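### 3.2 Collection of demonstrations

All demonstrations of the kitchen tasks were collected in one room by three operators during March. We recorded 1305 episodes in total, and 300 of these belong to the steamer task. Each episode keeps the views from the wrists and from the head. 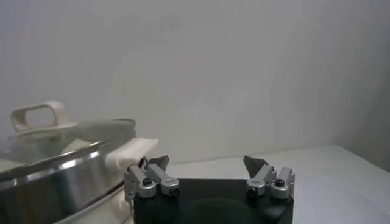
**Figure 3.** Wrist view with the gripper open beside the side handle of the pot.

An episode was removed when the operator stopped before the task was finished. For the steamer task, 23 episodes were removed in this way.
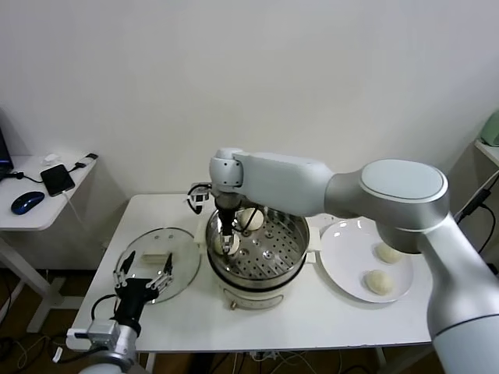

The instructions to the operators were kept short, and the order of the buns was left free. We label each arm separately – one arm may be inside the steaming basket while the gripper of the other is open over the glass lid – so a single label for both arms would lose information. The labels were checked by D. Mekonnen and C. Villanueva.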